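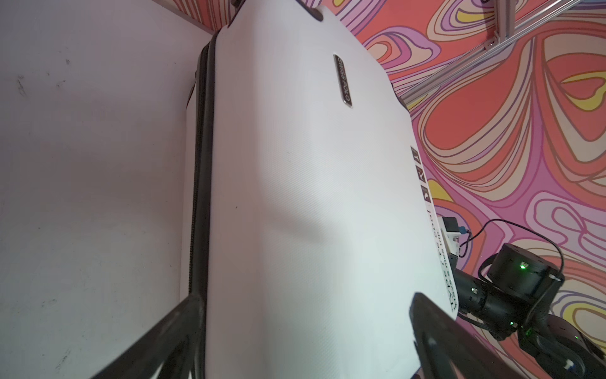 Ticket 227, opened Mon 21 March by Razia Bhutto. The booking page of Pletik does not save the luggage label for my customers. I fill the field "Bag description", I press Save, and the page returns with the field empty. For the test I typed "white hard suitcase, black zipper, dark grey handle, silver plate SWISSPOLO", and the result was the same. With only "white suitcase" it saves without problem.

Browser: tried two, no difference. Cache cleared. Also tried from the computer of Bushra Kiani.

Reply, Tariq Siddiqui, Vatix support:
Thank you for the clear report. Could you please try again without the commas?

Razia Bhutto:
Without commas also empty. If I shorten the text to 50 characters, it is saved. With one character more, it is lost and no error message is shown.

Tariq Siddiqui:
Confirmed on our side. The limit was 124 until the October update. I have passed it to Abbas Taheri, who will restore the old limit and add a warning. Status: waiting for fix.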